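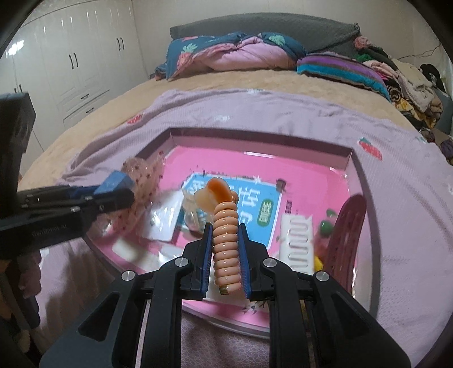 How much space does the Tikel hand-held gripper kit need?

Any flat area that holds a tray and leaves both elbows free will do. A desk, a bed or a section of floor all work, provided the tray does not tip when you lean on one side.

This page covers first setup and a short practice session with the two-handed version of the kit (Kuster order number 3621). The single-hand version uses the same steps, minus the pairing.

Before you start

Charge both units fully. Check that the screws on the arms are snug. They are set at the factory but can loosen in shipping. Use the driver in the box and stop when you feel resistance – the threads are short and strip easily.

Press each finger pad along its full length with your thumb. A pad that lifts at one end will catch on thin items and should be pressed back down or replaced. Wipe the pads with a damp cloth and let them dry.

Pairing the two units

1. Put both grippers on the table with the fingers open.
2. Turn on the left unit and wait for the steady light.
3. Turn on the right unit. The lights on both units blink together when they have found each other.
4. Close and open each gripper fully, twice. This sets the zero point.

Repeat step 4 after any pad change. New pads are slightly thicker than worn ones, and the reported opening will be off until the zero point is set again.

Setting up the tray

A clear tray with raised walls keeps round items from rolling away. Line the floor with a plain sheet in one strong color. In the setup at the top of the page the liner is bright pink, with the tray placed on a bed. A soft base is fine for light items, but check the level of the tray every few minutes.

Choose items that differ in stiffness. A book, a clear cup, a slotted plastic piece and a coiled cord-like item make a reasonable first set. Keep everything under 300 grams. Both units will hold more, but your wrist tires sooner and the recorded motion gets shaky.

Picking up a coiled item

Coils are harder than they look. The loops shift under pressure, and squeezing near one end makes the other end swing.

Line up the fingers along the length of the coil and bring them in from the sides. Close until the pads touch, pause, then close a little further. Lift straight up, some 100 mm, and hold. If the coil bows outward, open slightly and take a fresh grip closer to the middle. Keep the second gripper nearby but out of contact until the first has a steady hold.

Saving the session

Hold the side button until the light goes out. The unit stores up to 2000 grasps, after which the oldest are overwritten. Copy them off by cable with the Urik desktop tool, left unit first. Files from the right unit are matched by time, so do not rename them before both sets are copied.

Replacement pads are sold in pairs. Orders from the Tirkdale warehouse ship with the adhesive already applied; peel the backing only after a dry fit.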